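The Bathroom That Wipes Clean

Eduardo Layug sells bathrooms, and he starts with the same promise every time. "You wipe it once and you're done," he told me, laying his palm flat on a display wall at Ollis, the showroom where he has worked for seven years. The wall was cream, glossy and printed to look like marble. He took his hand away and there was a print on it, four fingers and a thumb. He wiped it off with his sleeve and went on talking.

I have been hearing about the easy bathroom for most of my adult life. My mother was told it about colored fixtures. I was told it about a shower curtain. The current version is the big tile: large polished pieces, thin joints, a pattern that borrows from stone without costing what stone costs. The argument for it is simple. Grout is where the dirt goes, big tiles need less grout, and so there is less dirt.

The first half I accept. Anyone who has knelt on a bath mat with an old toothbrush knows where the dirt goes. I am less sure about the second half. Dirt that can't settle in a joint still has to be somewhere, and on a polished wall it sits on the surface in full view, as spots and smears and a gray bloom at shoulder height.

Janelle Dalisay had her bathroom redone in June. She chose the marble pattern over plain white, against her sister's advice, and she likes it. What she did not expect was how much she would look at it. "With the old tile I cleaned when it was dirty," she said. "Now I clean when the light's on."

She was sold a spray to go with the wall, a product called Huvus, which is meant to leave a film that water slides off. She has used it for several months and says the water slides off in some places. She was also sold a squeegee with a holder that sticks to the tile. The holder came down in the first week and now lives on the windowsill with the squeegee beside it.

I asked Zainab Obi about all this. She has cleaned houses for longer than the big tile has been in fashion, and she carries one bucket, dish soap, white vinegar for the glass and a stack of old cotton towels. She does not use Huvus. She thinks the drying matters more than the washing, and that people skip it. The part of the bathroom she dislikes most is the door, particularly a wooden one, where steam gets at the lower edge and the finish goes cloudy. Customers show her the tile and she looks at the door frame.

She also dislikes stickers. Fittings, heaters and tiles arrive with labels on them, and a surprising number stay up for years in otherwise spotless rooms. Leave one long enough, she says, and the glue will outlast the paper. Her method is warm soapy water, a wet cloth pressed against it for a while, then a fingernail. Layug recommends a remover. Ollis stocks it.

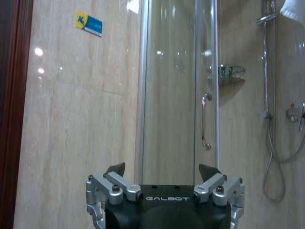

HOME & BATH

A polished wall throws the light straight back, and the beige marble patterns do it as well as any. Pale veining in cream, tan and pink is forgiving of a stray hair or a dried splash. The glare is less forgiving. Pongsak Sombatkul, who sets tile for a living, would put a matte finish in most of the bathrooms he works in. He gets to do it in very few. People choose under showroom lights, he says, standing well back, with dry hands.

He doubts the sums, too. Larger pieces want a flatter wall, and a flatter wall means preparation that rarely appears in the first quote. On his last three jobs the customer had budgeted for the tile and left nothing for what goes behind it.

None of this will stop anyone, and it may not stop me. I went back to Ollis to price a small bathroom and came home with two samples, one polished and one matte. They have been leaning against my sink ever since. The matte one has toothpaste on it and I keep forgetting. The polished one I have wiped eight times.

More in Home & Bath
Lilibeth Catacutan on the case for an ugly bath mat
Maglaya towels, a year of washing later
Does the Lorar drain cover catch anything?
Living with one sink and four people
Vinegar: what it will and won't shift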